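January, packing bench, a little after lunch

Spent the morning on the flat white mailers for the Humdale order, and I have to say I've grown rather fond of them! They stack nicely, they take a label well, and the 300 we opened first were all fine apart from two with creased corners (set aside on the shelf, please don't toss them).

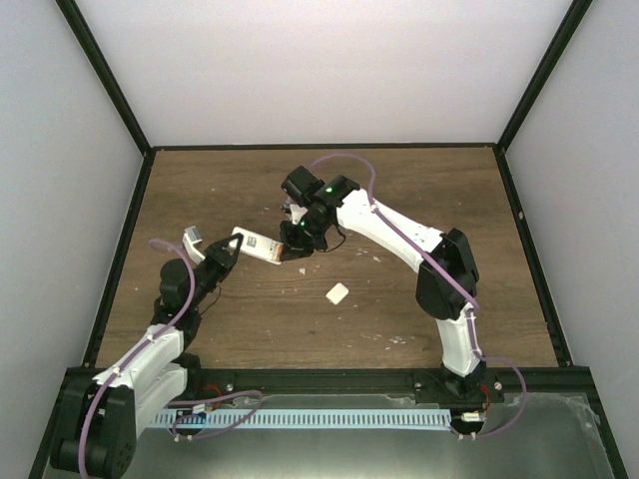 I'd still like the code a bit bigger on the next print run, so I'll write to Prirnetti and ask what that does to the price. The other 300 can wait until the tape comes in. If anyone gets to the bench before me, wipe down the tabletop first, it picks up dust like you wouldn't believe.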